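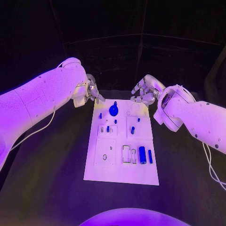 Notes on laying out a parts board

October
Posted by the author of the Bornberg bench log

The white board on my bench is the third layout I have tried for small parts, and the first one I intend to keep. The idea is plain enough. Each part gets an outline on the surface, the part goes on its outline, and a missing part shows up as an empty ring.

Outlines. I engrave them. Ink came off the first board within a month of wiping it down, and tape edges on the second one collected lint. Engraved lines are harder to see under flat overhead light. A colored lamp set low helps, and violet is the one I have left in place. It turns the board pale lavender and the blue parts still read clearly against it.

Grid. The arrangement is loose. A strict grid wastes space when a large disc has to share a row with pegs. I put the gear-like part near the far edge, where its upright pin does not get in the way of anything closer, and let the pegs fill in near it. The large circle gets a corner to itself.

Contrast. Blue on white, over a dark tabletop. The dark surface makes the edge of the board obvious, so a peg that rolls off is easy to tell from one that is still on.

Cutting. The current panel came from Stetach as a 530 mm blank, trimmed to 500 mm on the long side. The extra 30 mm went to test cuts, and I recommend doing the same. My first test line was too shallow to catch a fingernail. Two passes at the same setting fixed it. Clear the dust between passes or the second line wanders.

Clearance. I add 2 mm to the diameter of every ring. With less than that, the part covers its own outline and it is hard to judge whether it is centered.

Still open: whether to label the rings. The Gazi trays I used before had a number at every position and I never read them. I will leave this board plain until the next set of parts arrives.

Recent posts
Drawer dividers from the Skillthorpe offcuts
Gazi trays after a year of use
Lamp height and glare on white panels
Sorting pegs by diameter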